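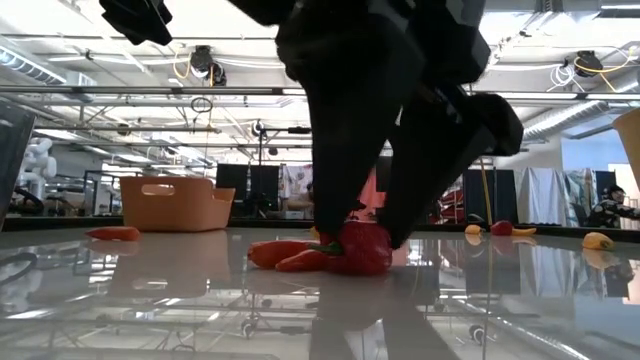 **Arnmont Quarterly, editorial meeting, June 25, 2022**

I'm on notes again, so forgive the shorthand and the opinions. We got going late because the back door at Velard was locked and I had the wrong key. Tsutomu Shibata ran the meeting. Everybody on the masthead made it except our proofreader, who sent her comments by email (two pages of them!).

**Last time's minutes.** Approved, with one fix: I wrote that the March issue had sold out at Maruyama Books. They still have a few copies behind the register. Sorry, Maruyama.

**The cover.** This took up most of the morning. Riltar, the studio doing our redesign, sent over three nameplates, and we had them taped up on the wall so we could squint at them from across the room. Tsutomu likes the skinny one. I said it looks like a perfume ad and I'm standing by that. The heavy one with the slanted R got the most love, though a couple of us think the letters crowd each other when the cover photo is dark. We voted to go with the heavy one, four to two, if Riltar can loosen the spacing. Tsutomu will call them Monday and ask for a version on a dark background too.

We are keeping the little heron on the spine. I didn't even let that go to a vote.

**Page count.** The fall issue is sitting at 55 pages of copy and art before ads, and we'd all hoped for less. The ferry story is the long one. I offered to trim it myself, since I'm the one who told the writer to take all the room she wanted (I did say that, it's in an email). Recipes stay at one page. The letters page may go to a half if we don't get more mail.

**Ads.** We have 28 confirmed, and the hardware store wants the inside back cover again. Rates stay put through the end of the year. There was some back and forth over whether to run the car dealer's full page opposite the poetry. Decision: no, move it up front.

**Distribution.** The coffee shop on the corner asked for more copies, so we're adding 200 to the print run. The library rack is broken and leans. I'll take a look at it when I drop off the next bundle, but I'm not promising carpentry.

**To do**

- Tsutomu: Riltar call, printer quote with the bigger run
- Me: trim the ferry story, library rack, get a second key cut
- Art desk: photo choices for the cover, narrowed down to five
- Ads: move the dealer page and let them know

Next meeting is at Velard again, same time, and somebody else is taking notes.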